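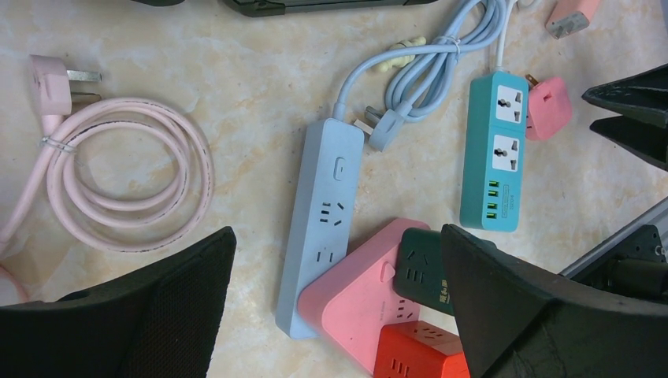
A pale pink power cable, coiled, and a light blue power strip next to it.

Ningsih Yeoh
A few posts on aerials for the Rodau portable, as I keep getting the same messages. I have had mine since March and use it mostly for medium wave in the evening.

Ningsih Yeoh
The telescopic whip does nothing on AM. It is for FM and short wave only. On AM the set uses the ferrite bar inside the case, so you turn the whole radio to get the best signal. Extending the whip further won't change it.

Ningsih Yeoh
For short wave I clip a length of wire to the whip. Mine is 7 metres, out of the window and along the fence. I tried a longer one and the set overloaded after dark. Stations came up where they shouldn't be. If that happens to you, shorten the wire or switch to LOCAL.

Ningsih Yeoh
The external aerial socket on the Rodau is 3.5mm mono. Some people have put stereo plugs in it and got crackling. Ullstead sell a ready-made lead with the right plug on one end and a crocodile clip on the other. You can solder your own for less.

Ningsih Yeoh
Someone asked about the Ivanov loop. I borrowed one for 2 weeks. It helps on medium wave if you put it close to the radio and tune the knob slowly until the signal peaks. There is no wire between the two. You have to retune the loop each time you change station, and that gets tedious if you like to scan.

Ningsih Yeoh
Price I was quoted for the loop was 70 pounds, posted. Otesard had it for 67 but you pay the postage on top, so check before you order. I didn't buy one in the end. Evening reception here is good enough without it.

Ningsih Yeoh
On FM, leave the whip at full length and tilt it before you start blaming the radio. In my kitchen it works better lying almost flat. In the bedroom it wants to be upright. Same radio, same station.

Ningsih Yeoh
Please unclip the outside wire if there's thunder about, and drop the end well away from the set. I do it when I go away as well. The front end on these sets is easily damaged by static and Ullstead wouldn't cover that for a friend of mine.

Ningsih Yeoh
Reply to a few of you: no, I haven't tried it on long wave with the loop. The Ivanov one I had didn't cover long wave. There may be a newer version that does.

Ningsih Yeoh
Will post the list of what I can hear after 9pm once I've typed it up. It is on the back of an envelope at the moment.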